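Flarnura Room Divider Curtain

Ceiling-hung fabric divider for workrooms, studios, shared offices and clinics
Made to order by Ostell

Product overview

The Flarnura is a heavyweight polyester curtain that hangs from a ceiling track and divides a room without building work. It is sold by the panel. Each panel comes hemmed, weighted and headed, with gliders already fitted, and goes onto the track straight out of the bag.

Most orders are for two panels meeting in the middle of a run. A single wide panel is available for short runs, but two panels are easier to handle and easier to wash, and they let people pass through at the center without drawing the whole curtain back.

The fabric is woven by Srisuk and cut and sewn in our own workroom. It is an inherently flame-retardant yarn, so the treatment does not wash out. Certificates are supplied on request with the order number.

Choosing a width

Measure the track, not the wall. If the track stops short of the wall at either end, that gap will stay open unless you order a return, where the curtain turns the corner and runs back to the wall on a short curved section.

Fabric width is always greater than track width. The standard Flarnura is made at double fullness, which means the flat fabric is twice as wide as the track it covers. You enter the track width on the order form and we work out the fabric. Please do not double the figure yourself. We get orders every month where this has been done, and a curtain at four times fullness will not stack back into any reasonable space.

A lower fullness is available for people who want a flatter curtain or who have very little room for the stack. It costs less, but it blocks less sound and the pleats tend to wander after a few washes.

Choosing a drop

The drop is measured from the underside of the track to the point where you want the hem to finish. Take it in at least three places along the run, as few floors are level over any distance. Give us the shortest of the three.

For a curtain that hangs clear of the floor, take off half an inch. In rooms that are mopped daily we suggest two inches. For a curtain that finishes behind a bench, counter or worktable, the hem should still go down past the back edge of the surface, and preferably all the way to the floor. A curtain cut to bench height looks tidy on the drawing but it moves every time a door opens, and the weights knock against the furniture.

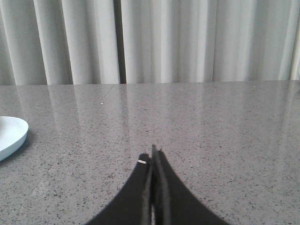
If the bench may be moved later, order the full drop. Shortening a curtain is a simple job and any alterations shop can do it. We cannot add length.

Heading and track

The standard heading is a pencil pleat on a three-inch tape, fixed at the factory so there are no cords to pull up. A wave heading is available at extra cost. It gives a rounder, more even fold and stacks back tighter, but it needs the matching wave gliders and will not work on other makers' track.

Track is white powder-coated aluminum. It is supplied in lengths for joining on site, with a splice for each joint. Bends are made at the factory to your drawing, and the minimum radius is eight inches. Brackets are face-fix or ceiling-fix, and one type is included in the price. For suspended ceilings, order the grid clips. They do not take the place of a proper fixing on long runs - the grid itself has to be able to carry the load.

Center closing

Where two panels meet there are three options.

Plain edge. The two side hems hang next to each other. This is the lowest-priced option and suits most storage and fitting areas. A narrow gap will show where the panels meet, and it will be more noticeable with a light-colored curtain in front of a darker room.

Overlap. The track is supplied in two parts with an overlap arm, so that one panel passes in front of the other by four inches. We recommend this for changing areas and treatment rooms.

Magnetic edge. Small flat magnets are sewn into the side hems. They hold well and come apart with a light pull. Do not specify magnets close to equipment that is sensitive to them, and take the panels down before any such equipment is brought in.

Colors

The Flarnura is stocked in Chalk, Mist, Sand, Slate and Ink. Chalk and Mist are the two most often ordered and people do mix them up. Chalk is a warm white. Mist is cooler and reads as gray in a north-facing room. Folds make any pale fabric look darker than it does flat, so please ask for a swatch and pleat it in your hand before deciding.

Dye lots vary slightly. If you expect to add panels to the same run, order them together.

Light and sound

The standard fabric is a dim-out. It stops a direct view and takes most of the glare out of a window or work light, but a bright lamp behind it will show as a soft patch. For a full blackout, order the lined version. The lining is sewn in at the top and sides and left loose at the hem.

No curtain will make a room soundproof. The Flarnura takes the hard edge off voices and footsteps, and the lined version does this better than the unlined. If speech privacy is the main reason for the purchase, please talk to us first, as a partition may serve you better.

Specifications

Fabric: 100% polyester, inherently flame retardant
Panel codes: FL-171 (unlined), FL-172 (lined)
Fullness: double as standard
Heading: pencil pleat, 3 in; wave heading optional
Bottom hem: 4 in, with enclosed weights
Side hems: 1 in, double turned
Gliders: nylon, fitted
Track: aluminum, white
Maximum drop: 13 ft
Warranty: 2 years on fabric and sewing

Washing and care

Take the panels down with the gliders left in place and put the heading inside a mesh bag or tie it up in a pillowcase. Machine wash warm with an ordinary detergent. No bleach and no fabric softener. Softener leaves a film that can affect the flame rating even on this type of yarn.

Spin on low and rehang damp. The weight of the hem will pull most of the creases out overnight. Any that are left can be steamed with the curtain on the track. Do not tumble dry the lined version.

Spot cleaning with a damp white cloth is fine for small marks. Ink and adhesive should be dealt with the same day.

Installation

Two people can hang a straight run in a morning. You will need a drill, a level or laser line, a hacksaw for trimming the track, and a ladder suited to the ceiling height. File the cut end of the track smooth before the gliders go on.

In Nurnden we offer a measure-and-fit service, run by Ademir Fagundes. The measuring visit is charged separately and the charge comes off the final bill if you go ahead. Outside Nurnden we can supply a fitting sheet for your own contractor.

Lead time and delivery

Panels in stock colors ship 10 working days after the drawing is approved. Bent track adds a week. Orders for delivery in January should be placed before the workroom closes for the holidays.

Track longer than eight feet travels by freight carrier and someone must be there to sign for it. Please check the ends of the tube for damage before signing.

Returns

Made-to-order panels cannot be returned unless there is a fault in the fabric or the sewing, or the size differs from the approved drawing. Unused track accessories in sealed bags can be returned within 53 days. Swatches do not need to be sent back.

Related items

Flarnura overlap arm, pair
Flarnura spare gliders, bag
Grid clips for suspended ceilings
Tieback, fabric, in all stock colors
Curved return section, left or right hand

Page updated Oct 21, 2025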